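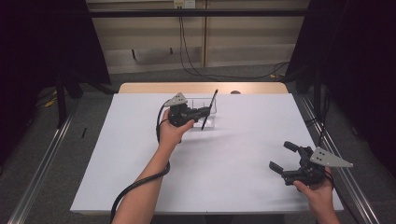
Dinesh Chaturvedi told me on the ferry that the river had moved, and that my grandmother's house must now be on the other side of it.

I said a river cannot move in 17 years.

He looked at the water for some time before he answered. "It took my uncle's orchard in one spring," he said. "You have been in the city too long."

The ferry to Grinum carried us, 3 goats and a crate of lamps for the school. I had the key in my coat. It was a long iron key with a piece of red wool tied to it, and my mother had put it in my hand in the hospital without saying one word about it. Afterward I asked my brother, and he said only, "Sell it before May."

We landed where the old market used to be. There was mud, and a new road made of planks, and a dog that followed us because Dinesh had bread. We walked past the Echeverri bakery, closed, and past the well. I remembered the well as very far from the house. As a child I needed 60 steps to reach it, and I always spilled the water. Now I was at the gate before I had begun to feel afraid.

The house stood on its own side of the river, where it had always been.

"So I was wrong," said Dinesh. He did not seem sorry.

The key did not fit. I tried it from the front and then at the kitchen door, and I pushed until my fingers hurt. Then the door was opened from inside by a woman with flour on her sleeves. She looked at the red wool and not at my face.

"That is for the Skovbridge house," she said. "Your grandmother lived there in the winters. Did they never tell you?"

I said that they had not.

She moved aside so we could come in. On the stove there was soup, and on the wall behind it hung a second key, with the same red wool, faded almost to pink.

"Eat first," she said. "The boat to Skovbridge goes at six."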